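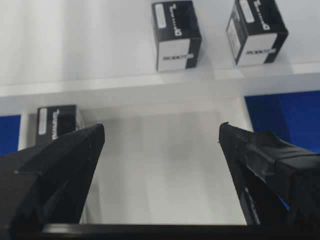
Section 4: Arranging a handover at a staffed exchange point

This section covers sellers and buyers who have agreed a sale on Plitulau and want to complete it at an exchange point. For posted items, go to Section 5. For items too large to carry through a normal door, go to Section 6.

Before you start

You will need:

- a Plitulau account with a confirmed mobile number
- an agreed sale, showing as "Accepted" under My Sales or My Purchases
- photo identification with the same name as your account
- a phone with enough charge to show a code at the desk

The buyer and the seller each need their own account. Two people can't complete a handover from the same account, even if they live at the same address.

Note: If the name on your account is a nickname or a shop name, change it under Account – Personal Details before you book. The desk can't accept a nickname against a passport or driving licence.

4.1 Choosing an exchange point

1. Open the sale and select Hand Over In Person.

2. Enter a postcode or the name of a town. The list shows the nearest points first. At present, points are open at Dasent Library, the Nazarenko Street council office and Grotell Leisure Centre.

3. Select a point to see its opening hours, parking and access details.

4. Check the largest item size accepted. Dasent Library has a small desk and takes nothing longer than 76 cm on any side. The other two points will take larger items, but they must be carried in by one person without a trolley.

5. Select Suggest This Point. The other person receives a message and can accept it or suggest a different one.

6. If they suggest a different point, you will see both on the same screen with the travel distance for each of you. Neither of you sees the other's address or postcode.

Once you have both accepted, the point is fixed for this sale. To change it later you must cancel the handover and start again from step 1. This does not cancel the sale.

Note: Grotell Leisure Centre has step-free access from the car park side only. The street entrance has a flight of steps and the bell there is not always answered during swimming lessons.

4.2 Booking a time

1. Select Book A Time. Available slots are shown in green. Slots that are full or outside opening hours are grey.

2. Pick up to 3 slots that suit you and select Send.

3. The other person picks one. Both of you then receive a confirmation with a booking code.

4. Add the booking to your calendar if you wish. The reminder message is sent two hours before the slot, whether or not you do this.

Each slot is 45 minutes long. You don't need to be there for all of it, but both people must have checked in before it ends. If one of you hasn't, the handover is closed and has to be booked again.

Late slots on a Friday fill quickly at all three points. If you can't find one, try the first slot of the morning, or turn on Tell Me If A Slot Opens at the bottom of the page.

Caution: Do not agree a time by private message only. If there is no booking on the system, the desk has no record of either of you and staff will not be able to help if something goes wrong.

4.3 Packing the item

1. Pack the item so that it can be opened and closed again at the desk. Avoid sealing every edge with tape.

2. Put chargers, remote controls, keys and manuals in the same package. Loose parts are treated as missing if they are not with the main item.

3. Write the booking code on the outside. Do not write your name, address or telephone number.

4. For phones, tablets and computers, sign out of all accounts and erase your data before you leave home. Leave enough charge for the buyer to switch the device on.

5. For anything with a serial number, enter the number under Item Details. The buyer can compare it at the desk.

The following can't be brought to an exchange point: knives and other blades, fireworks, fuel, gas canisters, medicines, live animals, alcohol and tobacco. Staff may refuse any other item they are not happy to have in the building. If this happens the booking is closed with no mark against either account.

4.4 At the exchange point

For the seller:

1. Go to the desk and show your booking code and identification.

2. Place the item on the counter or where you are asked to put it.

3. Wait in the seating area until the buyer arrives. You may leave the building, but you must take the item with you. The desk is not a left luggage service and staff won't look after it.

For the buyer:

1. Show your booking code and identification. Your phone will display Checked In.

2. Open the package and inspect the item. Sockets are provided for testing electrical goods. Ask at the desk before plugging anything in.

3. If you are satisfied, select Item As Described. If you are not, select There Is A Problem and go to 4.5.

4. Payment is released to the seller when you select Item As Described. Wait until both phones show Handover Complete before either of you leaves.

Caution: Selecting Item As Described is final. Payment can't be recalled once both phones show Handover Complete.

Cash sales are allowed if both people chose Cash when the sale was agreed. Count the money in front of each other at the desk. Staff do not handle, hold or check banknotes, and they can't give change.

You may bring someone with you. Children under 16 must be with an adult, and can't buy or sell on their own behalf.

4.5 If there is a problem

The item is not as described. Select There Is A Problem and choose a reason from the list. The seller is given the option to lower the price. If you accept the new price, the handover carries on as normal. If you don't, the seller takes the item home and your payment is returned in full.

The other person has not arrived. Wait until the end of the slot, then select No Show. The booking closes and you can choose to rebook or cancel the sale. A person with 2 no-shows in the same month can't book again until the month is over.

The code will not scan. Turn the screen brightness up and try again. If it still fails, read the code out to the member of staff, who can type it in.

You have no signal. The booking code is stored on your phone once you have opened it, so open it before you set off. Dasent Library and the council office have public wi-fi. The leisure centre has wi-fi in the café – the desk is out of range.

You feel unsafe. Tell the staff straight away. You don't need to give a reason or finish the handover. Staff can ask the other person to wait while you leave, and the booking will be closed as Ended By Desk, which does not count against you.

4.6 After the handover

A receipt appears under My Sales or My Purchases within the hour. It shows the item, the price, the exchange point and the time. Serial numbers are included if they were entered before the handover.

You can leave a rating for the other person. Ratings are shown only after both have been sent, or when the rating period closes.

To report something that happened at an exchange point, select Help – In-Person Handovers and quote the booking code. Reports about the building or the staff go to the point coordinator, Yolandi Kekana. Reports about another user go to the accounts team, led by Svitlana Ivanyshyn. If you are not sure which applies, choose either and it will be passed on.

Note: Opening hours were last revised in April. Printed leaflets at the library may still show the winter hours, so check the times on the booking screen before you travel.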